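Search articles Go

The small parts of a good morning

By Laiba Zaidi

In Sondville the coffee is made mostly at home now. The last café on our street closed in May, and the neighbours bought machines. I bought one too, second-hand, for 23 dollars, from a man named Kobina Frimpong who repairs kitchen things in his garage.

Mr. Frimpong has 8 machines on his shelves and speaks of them as other people speak of their dogs. When I came to collect mine he did not let me carry it out to the car. First I had to open it and look inside.

"People polish the outside until it shines," he told me, "and they never look where the pod goes."

I must admit I was one of these people. With my old machine I pushed the pod in, pressed the button and went to find my slippers. After two years the coffee came slowly and tasted a little burnt, and I blamed the pods.

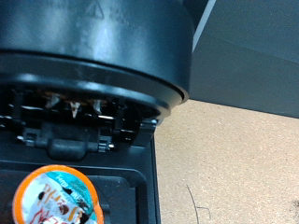
What hides under the rim

A pod holder has more corners than you expect. Between the clips and the narrow slots there is room for old coffee, and the small white points stand out sharply against all that black plastic. Mr. Frimpong cleans such places with a soft toothbrush and warm water, always with the plug out of the wall. He keeps his fingers away from anything pointed - he showed me a thumb that explained why.

The scratches do not bother him. He says a housing with some scuffs has been used by somebody who liked coffee, and he will not lower the price for them. I tried.

A habit of seven minutes

Since 27th April I clean mine once a week, while the radio gives the news. My sister in Leren does hers after each visit of her husband's family, and she says this comes to the same thing. The coffee is good. I drink it by the window, from the blue cup, and the slippers can wait.

Contact us | Copyright Graka Magazine | Back to top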